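Progress report to the Manolakis Fund: window and insulation works at Cerkard
Period covered: February to May

The second stage of the window works at Cerkard is nearly complete. The east side of the main building is finished and the north side has its frames in, with glass still to be fitted on the top floor. Spending is within the grant and we are not asking for any change to the total.

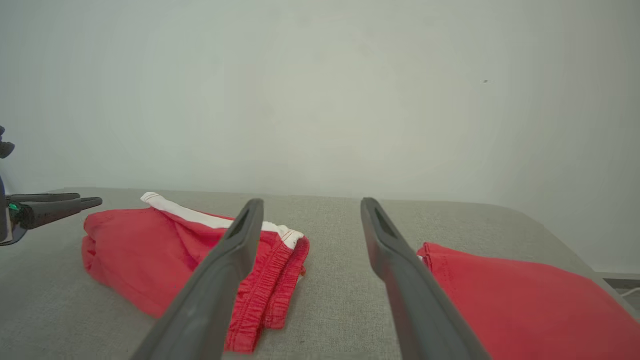
Cerkard Buildings and Energy Team

Work done since the last report

We have replaced 26 windows out of the 80 in the full programme. All are double-glazed timber units supplied by Pullura, painted at the works and delivered ready to fix. The old sashes on the ground floor were in worse condition than the survey suggested. Two of the stone sills had cracked through and were repaired by the mason before the new frames went in.

Draught strips have been fitted to the external doors on the east side. The loft over the stairwell has been cleared and insulated, and the hatch now has a proper seal. Ieuan Pugh signed off the loft work in April and his certificate is attached as Annex A.

Delays

The north side started later than planned. Pullura sent the first batch of top-floor units with the wrong opening direction and they had to go back. The replacements arrived in May. The supplier has paid for the return carriage, and the scaffold firm agreed to extend the hire at the original weekly rate.

We also lost working days to high wind, when the scaffold could not be used above first-floor level. The fitters moved indoors and made good the plaster reveals on the east side, so this part of the job is now ahead of the programme.

Money

The only unplanned cost in this period was £2000 for the sill repairs, taken from contingency. Invoices from Pullura have been paid up to the end of April. The May invoice is being checked against the delivery notes. A full statement is in Annex B.

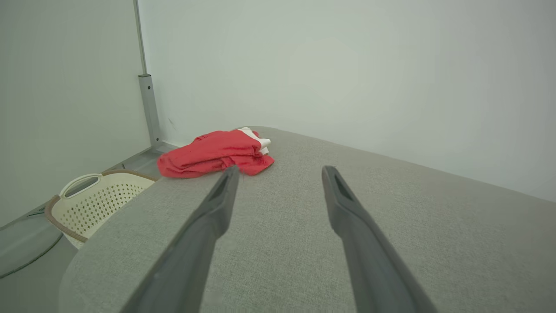

Red cloth and gripper fingers, Cerkard.

Heat and comfort

Prodora fitted temperature loggers in four rooms before the works began and has taken readings each month. It is too early to give a figure for fuel saved, as the boiler settings were changed in March and we need a full heating season for a fair comparison. Staff on the east side report fewer draughts near the desks. There have been complaints that two of the new windows are stiff to open, and the fitters will adjust these on their next visit.

Next period

Top-floor glazing on the north side comes first, followed by removal of the scaffold and repainting of the reveals. Periklis Vasilakis will agree the order of rooms with staff so that no office is closed for longer than needed. We would like the Fund's approval to order the west side units early, as Pullura is now quoting longer delivery times. The order form is ready and needs a signature from both parties.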